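Things in the kitchen, and a lot about flour

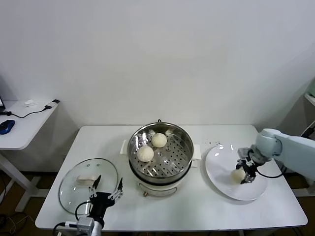 No. 40

27/03/2020

Quick one tonight. Well, I say quick. Laptop's on nine percent and the charger is upstairs.

So, flour. Or no flour. Went to the big shop on the Kevunwood road first thing, queued along the trolley park with everyone two metres apart and looking at their shoes, got in, and the baking aisle was bare. Icing sugar, cake cases, one dented tin of treacle. I bought the treacle. No idea why. I don't even like treacle.

No yeast either. Hasn't been any for a fortnight. People who have never made a loaf in their lives are suddenly up to their elbows in it, and good for them, but some of us were doing this before and would like a sachet please.

Then the corner shop, which had a handwritten sign saying one bag each, and under it no bags. Then home. Washed hands. Washed the treacle.

What I did have, at the back of the cupboard behind the lentils: half a bag of plain, a bit of strong wholemeal, and some self-raising with a best before date I'm not going to type out. Sieved it. Nothing moved. It's going in things.

A few people have been asking in the comments what to do with no yeast so here is what I've been doing, in no order.

Soda bread. The obvious one. Plain flour, bicarb, salt, something sour. I haven't had buttermilk since this started so it's milk with a squeeze of lemon, left on the side while I find the tin. Ten minutes from cupboard to oven if you don't faff. Cross in the top. Eat it the same day, it's a brick by breakfast, though a brick makes decent toast if you can get it out of the toaster again.

Flatbreads. Self-raising and yoghurt, same amount of each, bit of salt. Roll, dry pan, done. Mine come out the shape of Norway. Freeze fine with paper in between.

Scones, if you've got butter to spare. I haven't.

Dumplings on a stew. Not bread, I know, but they do the job of bread and use hardly any flour at all. Suet if you have it. Lid on and DON'T look.

Oatcakes. Oats, hot water, a spoon of fat. They were a bit like eating a doormat the first time but I rolled them thinner on the second go and they went in one evening with some cheese.

Starter. Right. I have started a starter. Everyone has started a starter. Mine is in a jam jar on top of the boiler and smells of nail varnish, which the internet says is normal, and then another bit of the internet says is a disaster. I'm using the wholemeal for it. It's the throwing away that gets me. Half of it down the sink every day when you can't buy flour! So I've stopped throwing and started frying. Pour the discard straight in a hot pan with a spring onion and you get a sort of pancake. Good with anything salty.

If yours isn't doing much, move it somewhere warmer and give it longer than the recipe says. Kitchens in March are cold. Mine is anyway, the back door has never fitted.

Where to get flour, as of this week:

The mill at Totville is still doing bags by post but the website only opens for orders in the morning and is shut again before I've found my glasses. I got on once. I was number 1073 in the queue, and then the page fell over. Will try again tomorow.

Lau, the little wholesaler behind the station, is letting ordinary people in for now. Big sacks only. Sixteen kilos. If you've got a neighbour or two to split with (bag it up on the step, knock, stand well back) it comes out cheaper than the supermarket ever was. Cash not wanted, card only. They had plain and strong when I rang. No wholemeal.

Fonolora, who I normally get my seeds and nuts from, have got rye. Lots of rye apparently. I've never got on with rye, it's like trying to knead a beach, but 100g swapped into a white loaf is lovely and makes the white go further. Delivery is slow, they say so on the front page, so don't shout at them.

Also ask your bakery. Ours won't sell bread through the door at the moment but will weigh you out flour if you bring your own tub and ring ahead. Didn't know that until this week and I've lived here years.

Other news. Tomato seeds are in, windowsill, egg boxes. The egg boxes are all I have left of the eggs. Finished the library book and can't take it back so have started it again. Daily walk is up to the reservoir and round, saw a heron standing in the overflow looking furious. My mother has learned to do video calls but only shows us her ceiling. It's a nice ceiling.

I keep meaning to write something more sensible about all this and then I go and look in the cupboard again. So it's flour. I do think it helps a bit, making something. You can't do much about anything else but you can put a loaf on the table at six o'clock and it's warm and then it's gone and you've to think about the next one.

Comments are open again, I've turned off the thing that was eating them. If you have a good recipe for treacle, please, please leave it. Preferably one without much flour in.

Also someone asked about the oven temperature in the last post, it should of said 200 and not 20, sorry, fixed now.

Three percent. Off to find the charger.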